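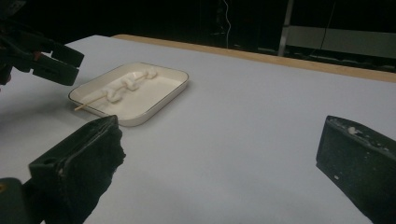
I've been meaning to write up the skewer job for weeks, and since the kettle is on and the grippers are charging, I may as well get on with it.

For anyone new here, I spend my afternoons at a little place in Gitolby collecting demonstrations for a learning system. What that means in practice is that I hold a gripper in each hand, do some ordinary kitchen or workshop job with them, tidy up, and do it all again. The model gets the recordings, and I get very strong forearms and a lot of time to think about marshmallows (which is what we all call the white lumps, whatever the task sheet says).

Skewers came to us from Aidan Daly over at Doveseck, who sends through the task list every month or so. His target was 400 good examples. I remember reading that and thinking, oh lovely, a week's work, we'll be on to folding tea towels by September. Well! We recorded 1,297 attempts before we had our 400, and I've got the tally sheets in my drawer to prove it.

The trouble is that soft food has opinions. Squeeze too hard and the piece goes out of shape, squeeze too gently and it rolls off across the table and you're chasing it with two plastic jaws like a crab after a golf ball. And it sticks. Little white crumbs get onto the fingers and then the next piece doesn't want to let go, so now I wipe down between takes with a damp cloth, and I've worn through a fair bit of padding doing it.

Dorottya Tóth, who checks our recordings from the Tully office, was very patient with me over the first 200. Most of them she sent back. I was fussing, you see. I'd set the skewer down in the tray, decide it looked crooked, and nudge it straight, and then nudge it again, and she pointed out that the model would learn to fuss as well. If it's in the tray, she wrote, leave it. So these days I lay it down on whatever angle it lands, stick poking out over the rim if that's how it goes, open both grippers and back off. My mum would be appalled at the presentation.

She also asked for more variety in where the tray starts, so I shift it a bit each time, left or right, nearer or further. I'd been putting it in the same comfortable spot without noticing.

The mistakes weren't all thrown out, by the way. Aidan kept a batch where I dropped a piece and picked it up again, as he reckons recoveries are worth having. I'm rather proud of those.

Next up is something with jar lids, once the new box arrives from Ustham. I'll let you know how my wrists hold up.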